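## 4. Steaming with the insert

Applies to the Gireck electric cooker supplied with stainless steel steamer insert and glass lid. Read Section 2 (Electrical safety) before first use. Revised 2023-11-25.

### 4.1 Before you start

1. Place the heating base on a level, heat-resistant surface. Leave clear space behind it and on both sides.
2. Keep the cooker out from under wall cupboards and shelves. Steam will mark paint and lift veneer over time.
3. Turn the control dial on the front of the base to OFF, then connect the cord. Do not use an extension lead.
4. Wash the insert, the tray and the lid in warm soapy water. Rinse and dry.
5. Wipe the heating base with a damp cloth only.

**CAUTION:** Never immerse the heating base or hold it under a running tap. If water gets inside the base, unplug it at the wall and do not use it again until it has been checked.

### 4.2 Loading the steamer

1. Pour cold water into the cooker to the lower fill mark. The water must stay below the perforated tray. Water that touches the food will make buns soggy underneath.
2. Seat the tray so that it lies flat. A tray that rocks has been put in crooked – lift it out and try again.
3. Lay the glass lid upside down on the bench beside the cooker. It rests steadily on its handle, and the rim stays off the bench.
4. Have the food ready on a plate within easy reach, on the side away from the lid. 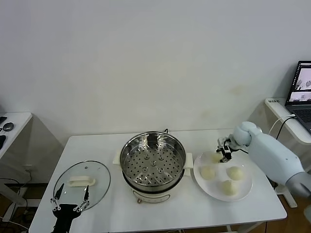

5. Set the dial to STEAM and put the lid on. Wait until steam comes steadily from the vent hole.
6. Lift the lid by its handle, tilting it away from you so that the steam leaves on the far side. Put it down on a dry cloth.
7. Place the food on the tray. Leave a finger's width between pieces, and the same between the food and the wall of the insert. Dough swells as it cooks and will stick to anything it touches.
8. Leave some of the holes uncovered. If you line the tray with baking paper, cut the paper smaller than the tray and prick it all over.

**NOTE:** Do not stack buns or dumplings. Cook large quantities in 2 batches and check the water level between them.

### 4.3 Fitting the lid

1. Check that the insert is pushed fully down and is not tilted.
2. Turn the insert until its side handles line up with those of the bowl. Both pairs can then be held with one pair of oven mitts.
3. Lower the lid straight down onto the rolled rim of the insert.
4. Press lightly at the edge. The lid should not rock. 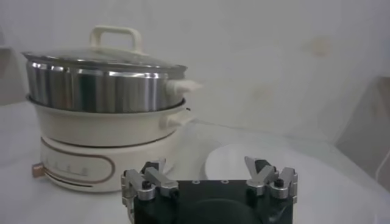
*Figure 4-2. Cooker assembled for steaming: base, bowl, steel insert, lid.*

**CAUTION:** The steel insert heats faster than the bowl. Treat every handle on the cooker as hot while the dial is on and for ten minutes afterward.

### 4.4 During steaming

1. Keep the lid closed. Each opening adds to the cooking time.
2. For plain buns made from fresh dough, allow about 15 minutes. Filled or frozen buns need longer.
3. If the steam thins out or stops, turn the dial to OFF, open the lid and check the water. Top up with hot water, poured slowly down the side.
4. When the time is up, turn the dial to OFF and leave the lid on for a few minutes. Dough opened too soon can sink and wrinkle.

**WARNING:** Do not let the cooker boil dry. If it does, turn the dial to OFF, unplug the cord and let everything cool before adding water. Cold water on a hot bowl can damage the coating.

### 4.5 After use

1. Unplug the cord and let all parts cool.
2. Remove the lid first, then the insert, then the bowl. Empty the bowl into the sink, pouring away from the handles.
3. Remove scale with equal parts white vinegar and water. Let it stand, then rinse twice.
4. Dry the rim of the lid with a soft cloth – water trapped under the metal will leave a brown line.

Replacement lids and trays are listed in Section 7, Parts. Quote part number 427 when ordering the lid.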